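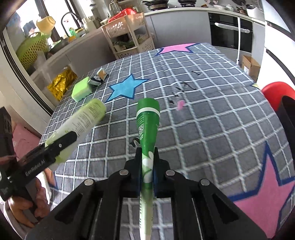

Die Vorlage zum Fahrtkostenzuschuss liegt seit gestern Abend im Ratsinformationssystem, und sie weicht in zwei Punkten von dem ab, was uns im Juli im Sozialausschuss vorgetragen wurde. Der Zuschuss für Fahrten zur Dialyse und zur Strahlentherapie bleibt, die Fahrten zur Nachsorge fallen heraus. Beantragt werden soll ab Januar nur noch über das Portal des Kreises, der Papierantrag läuft aus. Im Anschreiben an die Praxen steht dazu eine Internetadresse über zwei Zeilen, die man abtippen muss. Auf der grün-weißen Tube ist oben ein QR-Code aufgedruckt, und das Anschreiben einer Kreisverwaltung bekommt das nicht hin. Ich habe das an die Pressestelle weitergegeben, eine Antwort habe ich noch nicht.

Zu Norberts Fragen, der Reihe nach im Text unten.

Norbert Štefanec schrieb:
> Hallo zusammen,
>
> ich habe die Pressemitteilung der Landrätin gelesen und
> werde daraus nicht schlau. Dort heißt es, der Kreis stehe
> finanziell besser da als vor einem Jahr und der Zuschuss
> werde "fortgeführt und zielgenau ausgerichtet". Heißt das
> nun weniger Geld oder dasselbe Geld für weniger Leute?

Dasselbe Geld für weniger Fahrten. Der Ansatz im Haushaltsentwurf ist unverändert. Im laufenden Jahr sind bisher 1.387 Anträge eingegangen, davon betreffen 806 die Nachsorge. Die Zahlen stehen in Anlage 2, nicht in der Vorlage selbst. Wenn die Nachsorge gestrichen wird, bleibt also vermutlich Geld übrig. Wofür es verwendet werden soll, geht aus den Unterlagen nicht hervor. Danica Zeman hat für die Fraktion eine schriftliche Anfrage dazu gestellt.

> Zweitens: Gilt die Änderung auch für Bescheide, die schon
> erteilt sind? Meine Schwester hat ihren bis Ende März.

Nein. Laufende Bescheide gelten bis zum eingetragenen Datum weiter, das steht in § 7 Absatz 3 des Richtlinienentwurfs. Einen Folgeantrag müsste sie dann allerdings nach neuem Recht stellen. Wer noch keinen Bescheid hat und im November oder Dezember beantragt, fällt unter die alte Richtlinie, sofern der Antrag vollständig ist. Unvollständige Anträge werden nach dem Datum der letzten nachgereichten Unterlage behandelt. Bitte gebt das an Leute weiter, die noch auf die Bescheinigung ihrer Praxis warten.

> Drittens: In Grultholm erzählt man sich, dass der
> Kleinbus zur Klinik Flendby auch eingestellt wird.
> Stimmt das?
>
> Gruß
> Norbert

Davon steht in der Vorlage nichts. Der Kleinbus wird aus dem Nahverkehrsetat bezahlt und kommt erst mit dem Verkehrsausschuss auf die Tagesordnung. Matěj Hrnčiar sitzt dort als sachkundiger Bürger und schreibt, ihm liege bisher nur die Statistik vor: 1.642 Fahrgäste im letzten Jahr, 1.131 im Jahr davor. Mit diesen Zahlen wäre eine Einstellung schwer zu begründen. Ausschließen kann er sie nicht, der Vertrag mit dem Betreiber endet im Sommer.

Noch etwas zur Pressemitteilung. Die Landrätin beruft sich auf das Urteil des Verwaltungsgerichts, wonach der Kreis zu freiwilligen Leistungen nicht verpflichtet ist. Das ist richtig wiedergegeben. Das Gericht hat aber auch festgestellt, dass der Kreis gleiche Fälle gleich behandeln muss, wenn er einmal zahlt. Ob Strahlentherapie und die zugehörige Nachsorge in diesem Sinn gleiche Fälle sind, ist offen. Nele Van den Broek hat das Urteil vollständig gelesen und hält eine Klage für möglich, rät aber dazu, erst die Beschlussfassung abzuwarten. Ihre Zusammenfassung (vier Seiten) schicke ich auf Anfrage direkt zu, der Listenserver nimmt keine Anhänge an.

Wie es weitergeht: Der Sozialausschuss berät öffentlich, die Einwohnerfragestunde ist gleich am Anfang. Fragen müssen vorher schriftlich beim Kreistagsbüro angemeldet sein, pro Person eine Frage und eine Nachfrage. Zwei Anmeldungen haben wir schon. Es wäre gut, wenn noch jemand die Bearbeitungszeiten anspricht, die liegen laut Anlage 2 inzwischen bei bis zu elf Wochen. Wer das übernimmt, sagt bitte kurz hier auf der Liste Bescheid, damit die Frage nicht doppelt gestellt wird.

Den Entwurf unserer Stellungnahme verschicke ich, sobald die Antwort auf Danicas Anfrage da ist. Änderungswünsche dann bitte mit Angabe des Absatzes.

Viele Grüße
Kalevi Laaksonen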